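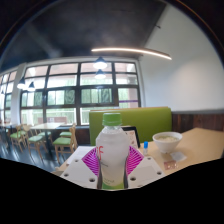

The bottle with the green cap, between the two pink fingers.

2019-03-29

Again the fault. We took the hand-held gripper to the restaurant in Nistham, because Ishbel Lennox wants grasps from real tables and I am tired of our grey bench at Purves. The log stopped at grasp 116. The finger opening was written as zero, although my hand was holding the trigger half closed. I restarted the recorder and it gave me 8 more good ones, then zero again.

I wrote to Donnie Gunn during lunch. He believes it is the cable in the handle, which he already repaired in September. I am not so sure – a bad cable should give noise, and I see a clean zero, every time. 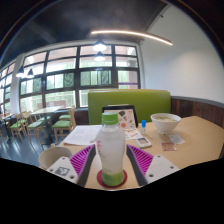

Same bottle, on the red coaster. White bowl to the right.

What worries me is the older data. If the zeros also went into the Zomcombe set, the arm will learn to close on nothing, or to squeeze too hard. There are 1,418 grasps in that set and I must check them all. Tomorrow I will open the handle first, and bring my own screwdriver.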